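Support > Garment Steamers > Rumano Handheld > Getting Started > Your First Session

Last updated: November

By Nuno Cardoso, Soltton Home Care

Section 2. Filling, warming up and steaming your first garment

Welcome back! If you've worked through Section 1, your Rumano is out of its box, the protective film is off the steam plate and the water tank clicks in and out without a fight. Now comes the part you bought it for. I'd suggest setting aside a quiet quarter of an hour for this first session, and starting with something you already know well, like an old pair of jeans or a cotton shirt, before you move on to anything you'd be heartbroken to spoil.

Filling the tank

1. Make sure the steamer is unplugged. Please do this every time, even when you're only topping up.

2. Press the gray tab at the back of the handle and slide the tank straight down. It can feel stiff for the first few fills — a gentle wiggle helps.

3. Open the rubber stopper and fill with cold tap water up to the MAX line. If your kettle furs up quickly, you probably have hard water, and a half-and-half mix of tap and distilled will keep the steam holes clear for much longer.

4. Close the stopper, wipe the outside of the tank with a dry cloth, and slide it back up until you hear the click.

CAUTION: Never add perfume, starch, vinegar or fabric softener to the tank. Scented water sold for irons isn't suitable either. If you like a fresh smell on your clothes, mist it on after the garment has cooled.

Choosing a place to work

Most people steam on a hanger, and for dresses and blouses that's still the best way to go. Heavier things are another matter. Denim, canvas and thick twill tend to swing about on the hanger and slide off just as you get to the hem, so I like to do those lying flat. You can use an ironing board, or a bed with a thick, dry towel spread over the bedding first. The towel catches the moisture and keeps the heat away from whatever is underneath.

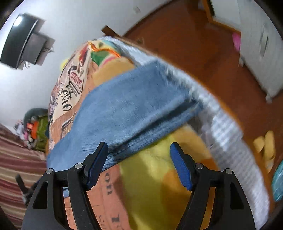 Whichever surface you pick, smooth the garment out with your palms before you switch anything on. Do up the zipper, turn the pockets so they lie flat, and pull the side seams straight. A minute spent here saves a lot of going back and forth later, and a crease that's been steamed into the cloth by accident is a real nuisance to get out again.

Steaming

5. Plug in the steamer and stand it on its heel. The light on the handle blinks while the water heats and turns steady when it's ready.

6. Point the head away from you, over a sink if there's one nearby, and hold the trigger for 8 seconds. The first puff often spits a little water, and you don't want that on silk.

7. Work from the top of the garment down, in long, slow strokes. On thick cloth, let the plate rest lightly on the surface. On thin or shiny cloth, keep it a finger's width away.

8. With your free hand, hold the cloth taut behind the spot you've just passed. Keep that hand well clear of the steam, or wear the heat glove from the box.

9. Let the garment cool for a few minutes before you fold or wear it. Warm cloth takes new creases very easily, as I've learned on plenty of rushed mornings.

NOTE: When using a bed, tip the head no further than halfway toward flat. Beyond that the pump draws air, the steam fades and you may hear a gurgle. Bring the handle up, wait a moment, and carry on.

CAUTION: Don't rest the hot steamer on bedding, carpet or a sofa, even for a second while you turn a garment over. Stand it on its heel on a hard surface. The Plisham heat mat (part 364, sold separately) is handy if you don't have a table within reach.

Finishing up

10. Unplug the steamer and let it cool fully — give it half an hour.

11. Empty the tank, leave the stopper open overnight, and put everything away dry.

Owners of the older Ocampo model can follow the same steps, though the tank on that one comes out sideways and the ready light is on the base. Descaling and cleaning the steam plate are covered in Section 3.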